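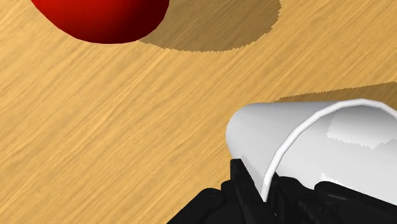 Copo deitado, dedos encostados nele, bola vermelha lá no canto.

Assunto: Re: [etura-sim] copo que foge da garra

Oi, pessoal!

Em 29 de agosto de 2023, a lista da Joma escreveu:
> Rodamos a tarefa do copo com a garra nova e o episódio fecha
> como sucesso mesmo com o copo tombado. Mais alguém viu isso?
> É a física ou é a nossa política que está ruim?

Vi sim, e perdi uma tarde inteira nisso (com direito a café frio e tudo). Mandei a captura da câmera do punho aí em cima. Rodei 1.000 episódios no Etura com a mesma semente de vocês e 267 foram marcados como sucesso com o copo caído na mesa. É muita coisa!

Pelo que entendi fuçando no log, o teste de sucesso só olha se tem contato entre dedo e copo por 16 passos seguidos. Orientação, altura, nada disso entra na conta. Aí o dedo empurra o copo, fica encostado e pronto, ponto para o robô. A política aprendeu o atalho rapidinho, claro.

Quanto à física, ainda desconfio do atrito. O arquivo que veio do Jemal está com um valor de 999 na rigidez do contato, com cara de coisa que alguém pôs para testar em fevereiro e esqueceu lá. Baixei esse valor e o copo parou de saltar quando o dedo chega, mas ele ainda tomba se a aproximação vem muito baixa.

Por favor, não levem esses pesos para o braço de verdade na Virnska antes de corrigir o teste! Lá o copo é de vidro, e tem gente passando perto da bancada.

O remendo que estou usando exige a boca do copo para cima e a base fora da mesa. Se alguém quiser, mando o diff ainda hoje. E a serrilha nas sombras, é só na minha máquina ou na de vocês também sai assim?

Abraços!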